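Trusimel Match Board, Set-up Guide
Section 4: Getting the scoreboard ready before kickoff

Read section 3 first if the board isn't on its legs yet. This part is for club people on match day. Short on time? Do steps 1 to 6, skip the rest till halftime.

What you need
Board, both legs locked
Control box (the one with the handle)
Power lead and the long data lead
Team name file, saved from the Vindisero app
A second person for the leads if it's windy

1. Park the board behind the touchline, facing the main stand. Not behind a goal. It will get hit.

2. Data lead first, then power. Push the data plug until the collar clicks. No click, no scores.

3. Switch on at the back. All segments light up, then go dark, then you get 0 0. Wait for the 0 0. Pressing buttons before that just queues them up and you start the game at three nil.

Note: if one segment stays dark write down which one and carry on. A 6 that looks like a 5 is annoying but the announcer can cover it.

4. Hold HOME for the menu. Pick Match, then Football, then Halves. Leave the other sports alone, the basketball clock counts down and there is no quick way back to a clock that counts up.

5. Load the team names. Eight letters max for each side. Pacheco fits, so does Onent. Longer names get chopped from the right, so shorten them yourself in the app and save agian.

6. Press CLOCK once to arm, once more on the whistle. Armed = small dot blinking under the minutes.

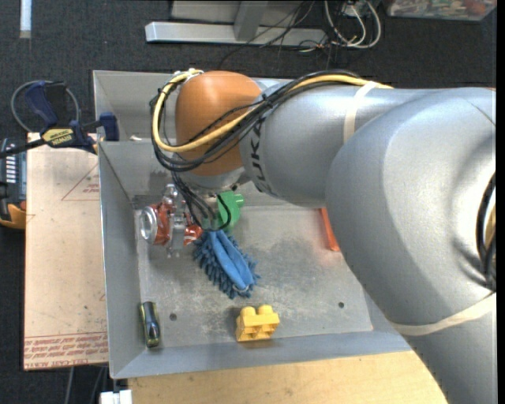 Leads and cable runs. Most match day calls we get are about this, so do it properly. The data lead goes out of the board at the top, along the upper rail, down the leg on the side away from the pitch. Power follows nearly the same route. Leave slack where the panel tilts, or the first tilt pulls the plug. Ties snug, never tight enough to dent the jacket.

CAUTION: Never run leads across the players' tunnel or the gap where the subs warm up. If there is really no other way, use the rubber ramp and tell the referee before the teams come out.

CAUTION: Power off before you unplug anything. Rain or no rain.

Brightness
Day games 1000, evening games under lights 60. Anything over 800 at night and the keeper at that end will complain, and he'll be right. Set it under Menu, Panel, Level. It remembers the last setting so check it every time.

During the match

7. Goal: press HOME + or AWAY +. One press, then look up. The board is slower than the box.

8. Goal ruled out: hold MINUS and the team button together. Wait for the referee to finish, dont guess. If there's a long argument leave the score where it is.

9. Sub: SUB, number off, OK, number on, OK. Shows for a few seconds and then the score comes back by itself. Two subs at once, enter them one after the other.

10. Added time: at the end of each half press ADD and type the minutes from the fourth official. No fourth official, no added time on the board. Leave it blank.

Note: the clock does not stop for injuries. It isn't meant to. Leave PAUSE alone unless the referee takes both teams off.

Halftime
Press PERIOD. Clock holds. Press again when the second half starts and it picks up from 45. If it picks up from 0 you chose Quarters back in step 4. Menu, Match, Halves, then type the minute in by hand.

If the board freezes
Keep the power on. Hold RESET on the box until it beeps, let go. Score is kept, clock is not, get the time off the referee or the bench. Still frozen, power off, count to ten, back to step 3.

After the match
Power off, leads out, coil them loose. Legs fold last. Wipe the panel with a dry cloth, no sprays. Write any dark segments on the card inside the lid so the next person knows.

Spare fuses and collars: ask for Rocío Benavides, parts desk. Section 5 covers the wireless box.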